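3. Montage et protocole

On a longtemps hésité entre acheter un bras tout fait et en assembler un nous-mêmes. Avec Lacey Naylor, on a fini par choisir la deuxième solution, en partie par goût et en partie parce que l'atelier partagé Pronel nous prêtait un établi à l'année (merci à eux, vraiment !). Le bras est une base Dellier d'occasion, et la pince à deux doigts parallèles a été redessinée trois fois avant de nous plaire. La commande tourne sur un vieux portable avec un petit programme maison que Roland Bunting avait baptisé Hunetti, et le nom est resté.

3.1 La zone de travail

Je voulais une zone facile à refaire chez soi : une table, des parois transparentes, une assiette, quelques objets trouvés dans la cuisine ou le coffre à jouets. On garde volontairement des formes qui ne se ressemblent pas. Un légume factice plein de bosses ne se saisit pas du tout comme une casserole, et une casserole en inox renvoie la lumière de la fenêtre dans tous les sens – les joies de la segmentation par couleur !

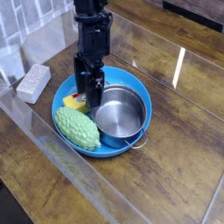

Figure 1. La pince ouverte au-dessus de l'assiette bleue, avec le légume factice, l'objet jaune et la petite casserole.

Le bras arrive par le haut, à la verticale, ce qui simplifie énormément la cinématique : on calcule la position dans le plan, puis on règle la hauteur. J'avais commencé avec une approche en biais et je l'ai abandonnée en mars, après deux semaines à me battre avec les limites du poignet. La version verticale tient en 348 lignes de code, commentaires compris.

3.2 Approche et saisie

Chaque essai commence par une approche doigts ouverts, puis la pince descend, se ferme et remonte. L'étape pénible, c'est l'approche. Quand les objets se touchent, l'espace libre pour glisser un doigt devient minuscule, et une erreur de quelques millimètres suffit à pousser le voisin. On a donc ajouté un calcul de dégagement : le programme teste plusieurs orientations du poignet et garde celle qui laisse le plus de place des deux côtés. Lacey a proposé de pénaliser aussi les trajectoires qui passent au-dessus d'un bord haut, et ça nous a évité pas mal de chocs contre le métal.
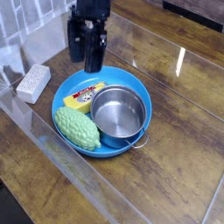
3.3 Collecte des essais

On a enregistré 1302 essais en tout, dont 601 avec les objets groupés dans l'assiette. Le reste mélange objets isolés et dispositions tirées au sort. Entre deux essais, on remet tout en place à la main, et je préfère prévenir : c'est long. On a bien tenté une remise en place automatique, en s'inspirant du montage Bowen, mais la pince passait plus de temps à ranger qu'à saisir... On y reviendra peut-être dans une autre version.

Les fichiers sont triés par disposition de départ. Je conseille de noter les changements d'éclairage dans le journal, même les petits, car le seuil de détection y est très sensible chez nous.
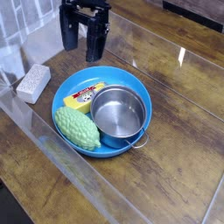
Faut-il recalibrer la pince avant chaque série ?
Une fois par séance nous suffit, plus une fois après tout démontage des doigts. On ferme la pince à vide, on remet le zéro, et on vérifie l'ouverture maximale avec une cale.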